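Niminell Twin-Arm Kit
User Guide
Section 3: Setting up and running the fridge door routine

This section covers the door routine supplied with the kit. Complete Section 2 (fixing the arms and connecting the power supply) before you start. The routine is meant for small, single-door refrigerators. It opens the door, holds it, and brings the second gripper to the lower part of the cabinet.

3.1 Before you start

Switch the refrigerator off at the wall and take out all food, bottles and loose trays. Shelves that clip in firmly can stay where they are.

The arms work best when the lower edge of the door is a little above floor level. If the fridge stands flat on the floor, raise it on bricks or solid blocks. Check that it does not rock when you push the top corner with one hand.

CAUTION: A raised fridge can tip when the door is fully open. Do not leave bottles in the door shelves. Two people should lift the fridge into place. 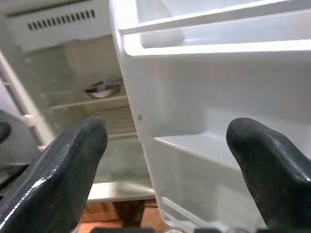

Niminell Home Products, Customer Guides Team

3.2 Checking the wrist view

The wrist view is used for the last part of each reach. Both fingertips should show in it, with the inside of the fridge between and beyond them.

1. Open the Tosex control program and choose Views, then Wrist.
2. Open the fridge door by hand.
3. Use the slow jog buttons to bring the gripper towards the opening. Stop before the fingers touch anything.
4. Check that you can make out the door shelves and the back of the compartment. White plastic close to a lamp may look washed out. If it does, lower the Brightness setting one step at a time.
5. Press Save View.

NOTE: Wipe the wrist lens with a dry cloth only. Glass cleaner leaves a film that shows up as haze.

3.3 Teaching the door position

Each fridge has to be taught once. The program stores up to 9 doors under separate names. When all 9 are in use, delete one from the Doors list before adding another.

1. Choose Doors, then New, and type a name.
2. Press Release on the arm nearest the free edge of the door. The arm goes slack, so support it with your other hand.
3. Guide the gripper to the inner edge of the open door, near the lower shelf. Let the fingers rest against the door without bending them.
4. Press Hold. The joints lock.
5. Guide the other arm to the lower opening of the cabinet and press Hold again.
6. Press Store.

CAUTION: Keep fingers clear of the black joint rings when you press Hold.

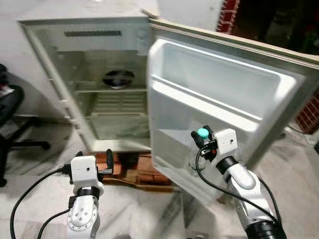 Text: P. Radebe

3.4 Routing the cables

Each wrist has its own cables. They need enough slack for the arm to reach its furthest point, but should not lie where the door will sweep.

1. Lead the cables down the outside of each arm.
2. Move each arm by hand through its full travel. If a cable pulls tight, let out more from the base.
3. Swing the door open and shut, and watch the floor under its bottom corner. Move any cord that it passes over.
4. Fix the slack at the base with the clips provided (three per arm).

Do not tape cables to the moving parts of the wrist.

3.5 Clearing the room

Allow space for the door to open fully and for both arms to swing outwards. Chairs, toys and bags should be out of reach of the arms. The kit does not detect people or pets.

CAUTION: Keep children outside the working area whenever the arms have power, and have an adult at the stop button throughout.

On polished floors, put the rubber mat supplied under each base. Without it the bases can creep, and the stored door position will no longer match.

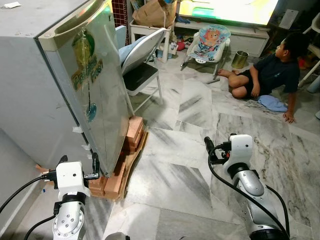 If the fridge or its blocks have been moved since the door was taught, go back to 3.3 and store the position again. A change of a finger's width is enough to make the gripper miss the edge.

3.6 Running the routine

1. Choose the door by name and press Load.
2. Set the speed to Slow for the first three runs.
3. Press Run. The arms go to their start positions and wait.
4. Press Run a second time to begin.
5. Stay by the stop button until the screen shows Finished.

To pause at any time, press the space bar. The arms hold where they are. To carry on, press Run. 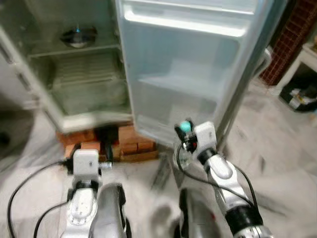

With the door held open, the second arm can be moved with the jog buttons. Keep it on Slow near the blocks, as the fingers can catch on rough edges. Press Home when you have finished, and wait for both arms to draw back before you close the door by hand.

3.7 Messages

Door not found: The stored position does not match. Check the blocks and bases, then repeat 3.3.

Grip slipped: The fingers have lost the door edge. Wipe the fingertips and the door with a damp cloth, let them dry, and run again on Slow.

Code 1139: The two arms are too close together. Press stop, choose Release on one arm and move it outwards by hand, then press Home. If the code comes back after a restart, contact your Fudum dealer with the serial number from the base plate.

Section 4 covers changing the fingertips.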